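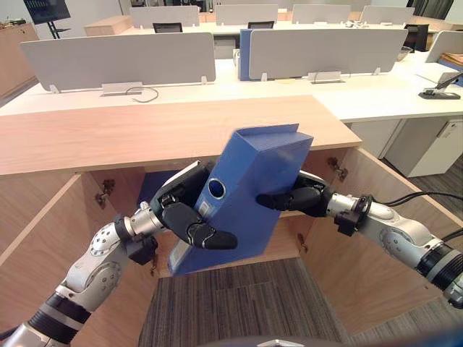
Two arms, one box file, one cupboard.

Home Browse Ask Tags Log in
Search all topics Go

Budgeting for a two-armed robot in a small office - what have I forgotten?

Leonie Zaugg
We're pricing a two-armed machine to put box files away in cupboards. Suvix want 851 a month on a 3 year lease. Wusik are cheaper but the hands are extra, as if one might prefer it without. My manager at Horncombe has approved "the robot" and not a penny beyond it. What else should be in the plan before Monday?

Mac Giolla
Hands, mostly. Ask what a replacement finger costs and sit down first. We were quoted 564 for one, plus 300 for the visit to fit it. Get spares written into the lease, and ask who pays when it meets a cupboard door somebody left half open. Allow for a few weeks of staff time too - yours will be spent standing next to it saying "left a bit". I'd take the lease over buying, but only with a break clause after year one.

filing_dave
have you thought about shelves

tolliver88
Check your carpet. Ours was fine on hard floor and sulked on anything else. Also ask both firms for a trial using your own files, full ones. Suvix said yes to us, Wusik sent a brochure.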